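The Hand That Teaches

July 5, 2024

I have worked for 11 years with people who program machines, and for most of this time I believed that showing a robot its task by hand was a kind of cheating. A real engineer writes the motion. He measures, he calculates, he defends his numbers. To take the arm and pull it through the work like a child through a dance lesson looked to me not serious.

I changed my opinion slowly, and I want to explain why, also for the colleagues at Vultetti who still think as I did.

The first reason is that most of what we know about our own hands we cannot say. When I was asked in November to write down how I take one object out of a box with other objects in it, I needed two pages, and the pages were bad. I forgot that I first look at the wall of the box. I forgot that I slow down before I touch. With remote control, all this goes into the record without any words. The operator does not have to know what he knows.

The second reason is less comfortable. A demonstration contains also the mistakes and the habits of the person. In project Ara we kept 3,954 demonstrations, and after some practice I could tell which operator made which one. One of them always waited above the object before closing the fingers. The trained robot waited too, in the same manner, and it gained nothing from this. Some people find it charming. I find it a warning, and I think we should speak about it more often than we do.

So I do not agree with those who say that anybody can teach a robot in 5 minutes. Anybody can move it, this is true. But teaching asks for patience with small and boring things, and for a person who is ready to do again what he already did well. The toys on the table make it look easier than it is. A bin has walls, the fingers have a thickness, and the operator must keep both in mind.

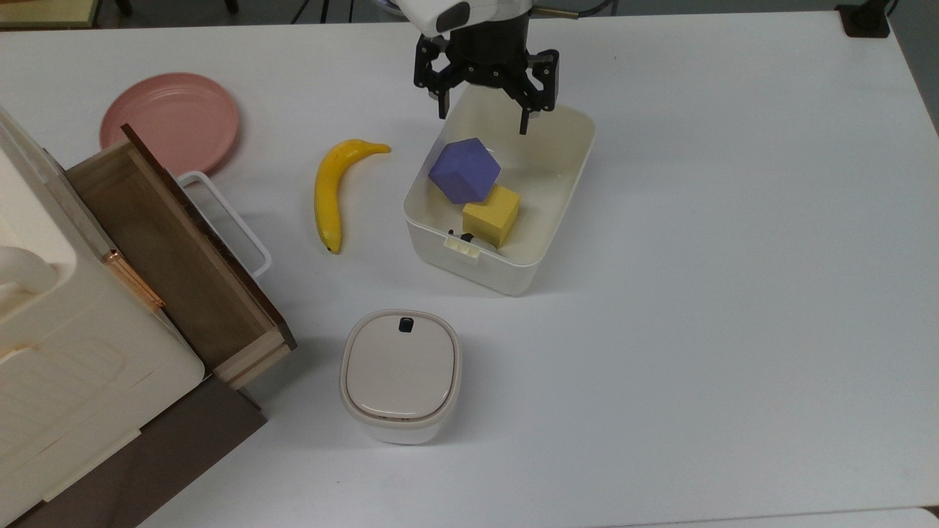
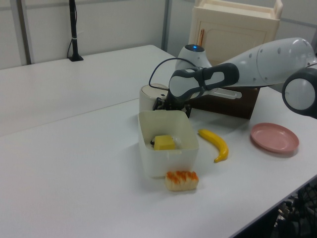

What I would like to see is simple. Pay the operators as skilled workers. Write in every report who gave the demonstrations and how much training these people had. At Ziretti the reports give a full page to the computer and one line to the operators, and I believe this is the wrong proportion.

I would also let the programmers sit at the controls, at least for a few days each year. I did it myself, with much complaining, and my first results were so poor that they were not used. My shoulders hurt in the evening - I had been holding my breath and did not notice. After this I wrote different software.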